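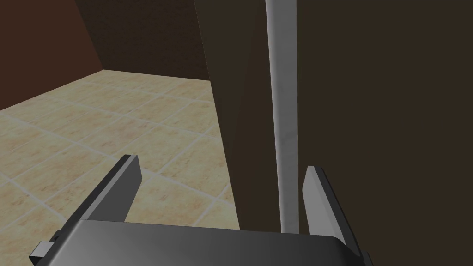
Eltby Rooms: wrist camera vs. head camera, two controllers

Version 6. Maintained by Lăcrămioara Sima. Last touched in June, mostly to fix spelling.

Eltby Rooms is a set of simulated runs of a two-armed robot doing things in a furnished room that no decorator would sign. Every run was done under two controllers, Zito and Crăciun, with the same gripper model and the same starting poses. We wanted to know whether the wrist views earn their disk space. They do, with some sulking.

What's in it

600 runs, split evenly between the controllers. Each run has a head camera stream, one stream per wrist, joint positions, gripper opening and a pass/fail flag. The flag is set by a script, and the script is stricter than you are.

Tasks
Reach: get the open fingers to either side of a door handle and hold still.
Pull: as above, then open the door.
Hover: line up over a flat object on the floor without touching it.
Shuffle: move both arms past the furniture and come back with the furniture where it was.

Cameras

The head camera sees the room and both arms. It is the view people like, and it is what ends up in slides. It is also poor at telling you how far a fingertip is from anything, which becomes a problem at the moment you care most.

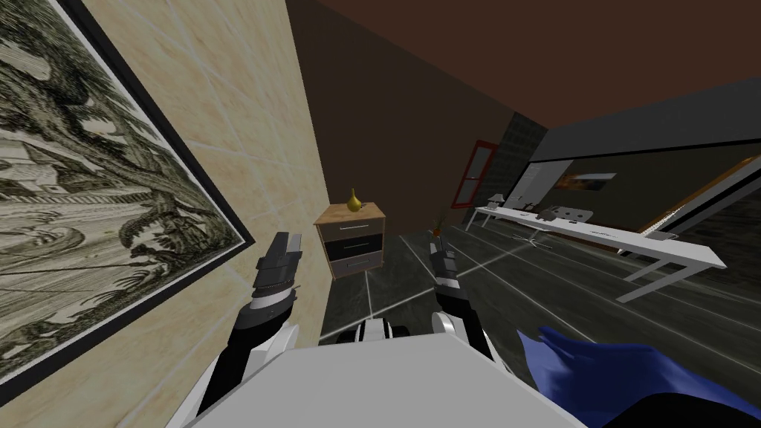

Head view: both grippers open, nightstand straight ahead, engraving on the tiled wall at left.

The wrist cameras look out over the palm and along the fingers. They see the target nicely and almost nothing else. A controller running on wrist views alone has a fine sense of the handle and no idea that its elbow is about to visit the table.

Grippers

Both arms carry the Lustetti parallel gripper, the stock model with flat gray fingers. We tried a version with curved pads in an earlier release and dropped it when the contact solver began launching vases. Those runs are gone. Please stop asking for them.

Controllers

Zito plans a path, follows it, and does not reconsider. On Reach it is fast and tidy. On Hover it comes in a little low and stays there with great confidence.

Crăciun corrects at every step from whatever cameras you give it. It is slower, and with the head camera only it tends to hunt from side to side near the target like someone looking for a light switch. Give it the wrist view and most of that goes away. Of the 44 failed runs we went through by hand, 32 were Crăciun on head camera only. The rest were a mixed bag, including one where the robot was fine and the script was wrong. 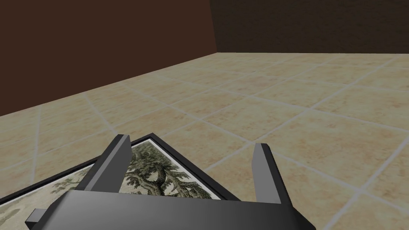

Wrist view, Hover task: fingers over a framed picture lying on the floor.

The framed picture is a mean target for Hover. It's thin, its dark edge is easy to find, and the artwork inside is busy enough to upset anything that relies on matching features. Zito ignores the artwork completely, one of the few times its lack of curiosity pays off.

Known problems

Gripper opening is logged one step late in the Zito runs. Shift it yourself or use the loader, which shifts it for you. Do not do both.

Lighting is flat and even in most wrist views, and floor reflections come and go with the floor material. If your method depends on shadows, it will have a long afternoon.

Rooms vary in how much furniture they contain, and so does the same room depending on where the wrist happens to be pointing. Don't train a "clutter" label on wrist frames. We did, and it learned which way the arm was facing.

The word "handle" in the task file covers both door handles and drawer handles. Sorry. Renaming it broke three scripts, so it has its old name back.

Suggested use

Comparing camera setups on near-contact positioning, testing loaders, and arguing about controllers over lunch. Nothing here has been run on a physical arm, and a pass flag should not be read as a promise about your door.

Splits

The held-out runs use starting poses that never appear in training. The rooms do repeat, so a good score means your model handles new poses. It says very little about new wallpaper.

Contact

Open an issue and name the run and the controller. Reports that say only "Crăciun is wobbling" will be closed as expected behavior.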